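How to tension a wire rope railing

A cable railing that was tight on installation day will loosen over the first season. The strands of the rope settle against each other, the fittings bed in, and the posts move a little under load. Plan on tensioning twice: once when the railing goes up and again a few weeks later. This page covers horizontal runs of 1x19 stainless rope between fixed end posts, using the Landum threaded terminals we ship with most orders. The steps are the same for other threaded terminals with a lock nut.

What you need

Two open-end wrenches that fit your terminals
Locking pliers with padded jaws, or a strip of leather to wrap the rope
A cable tension gauge
Anti-seize paste for stainless threads
Masking tape and a marker
A cloth

Before you start

Check that the end posts are plumb and that their base bolts are tight. End posts carry the full pull of every cable, so a post that can be rocked by hand has to be fixed first. Intermediate posts only hold the spacing.

Look along each rope for kinks and broken wires. A kinked rope won't pull straight no matter how much tension you put on it, and it should be replaced.

Put a small amount of anti-seize on the threads of each terminal. Stainless on stainless will gall if it's run dry, and a seized terminal usually has to be cut off.

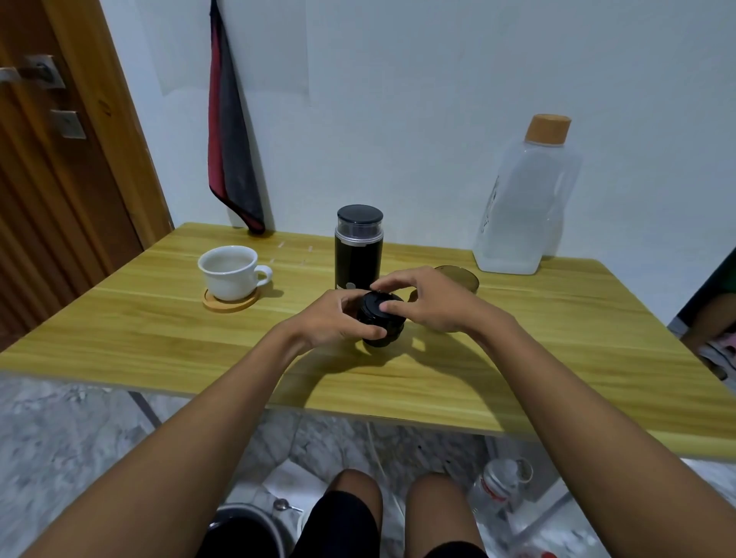

Number the cables with tape at the tensioning end, starting from the top. On a ten-cable railing the order matters, and it's easy to lose your place when you come back after a break.

Tensioning

1. Take up the slack in every cable by hand until none of them sag. Don't use the wrenches yet.

2. Start with the center cable. Hold the rope with the padded pliers close to the terminal so it can't twist, and turn the tensioning nut clockwise.

3. Move to the cable just above the center, then the one just below, and keep working outward in pairs. If you start at the top and work down, the posts bow inward and the first cables go slack again.

4. Go around a second time in the same order and bring each cable up to the final reading. For 4 mm rope with intermediate posts at the usual spacing, we set ours to 212 lb. Use the figure on your own drawing if it's different.

5. Check the gaps. Push a 4 in. ball or block between the cables midway between posts. It shouldn't pass through with moderate pressure.

6. Tighten the lock nuts while holding the tensioning nut still with the second wrench.

7. Wipe off any extra paste. It picks up dirt and leaves gray marks on the deck.

Long runs and corners

For runs over 600 in. we recommend a tensioner at both ends. Turn each one the same number of times so you have thread left on both sides for later. Don't carry a cable around a 90 degree corner on a single post – use two posts and end the run at each.

Second tensioning

Wait three to four weeks, then repeat steps 2 through 6. Most cables need a turn or less. After that, a check every spring is enough, or twice a year near salt water.

Replacement nuts are listed under part 1766, in bags of ten. The Odholm swage studs use a finer thread and won't accept them.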